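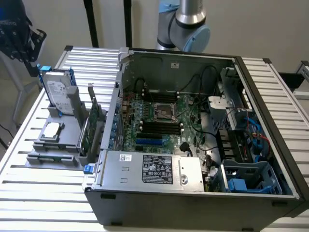 *The old tower on its side, with the side panel off.*

I have wanted to write this post since April, when I first put the computer on its side and then closed it again the same evening, because I was afraid of it. Now it is August 2020 and I am less afraid, so I will write what I learned. My field is bookkeeping and my English is from evening classes, so please be kind with both.

The machine came to me from Kazimír Skála, who closed his small office in Flondside and did not want to carry everything to the new flat. He asked 27 dollars for it. I gave him thirty and he gave me a jar of plums with the change. It is a desktop tower from the years when offices bought them by the dozen, heavy, black outside and plain grey metal inside. Kazimír called it "the Dell", and the same name is on the small logo on the power supply.

What I wanted from it was simple. I do the accounts for a few people, and I keep scans of their papers for seven years. My laptop is full. A second computer with a big disk, standing in the corner and doing nothing else, seemed a sensible answer and cheaper than paying somebody every month to keep my files.

My first mistake was to try to work with the case standing up. I had it that way for most of an evening in April, with a torch in my teeth, and every cable I moved fell back over the place I wanted to look at. When the case lies down you look into it from above, like into a drawer, and the board is flat in front of you. I recommend this to everybody, and I am a little ashamed how long it took me.

The second thing I learned is that there is not so much inside. I expected a jungle. There is one big green board, and the processor socket sits near its middle, in a metal frame. On both sides of it there are black slots for memory, with little white latches at the ends. I did not know that memory could live on two sides of the processor. Sabina Šimek, who worked with such machines before she retired, explained to me on the telephone that I must look in the manual for which slots to fill first, and that I should not guess by colour or by beauty. I had been planning to guess by beauty.

Farther down the board are the expansion slots, two of them blue and the others black. I have nothing to put in them. I like the blue ones anyway.

The power supply is a silver box with a black and white label, full of very small letters and certificates. I read such labels with pleasure (it is perhaps a professional illness). Sabina told me that I may read the label as long as I like, but I must never open the box itself, even when it is unplugged. So I wrote down the numbers in my notebook and left it alone.

The cables made me more nervous than anything else. Several black ones go in loops across the top part, and I was sure that I would forget where each of them belongs. My method is paper tape and a pencil. Before I pull a plug, I write a number on the tape, I put it on the cable, and I write the same number in the notebook with a small drawing. It is slow — Žofie Zeman, my neighbour, says I disconnect a computer the way other people defuse a bomb — but I sleep well afterwards.

What is still to do:

- buy the disk (I found one for 420 dollars, and I closed the page quickly; I will look for a smaller one)
- find out how a disk is fastened in the metal cage
- clean the fan grilles with a soft brush
- ask Sabina about thermal paste, and write down the answer this time
- put the side panel back and see if I have any screws left over

The last time I took apart something electrical it was a radio from my uncle, and I had 2 screws left over. It played for many years like that, only the volume knob was always a bit loose.

If somebody reading this has put a large disk into an older office tower, please write to me which one you chose and if it was noisy. It will stand in the room where I sleep, so I would like to know before I pay.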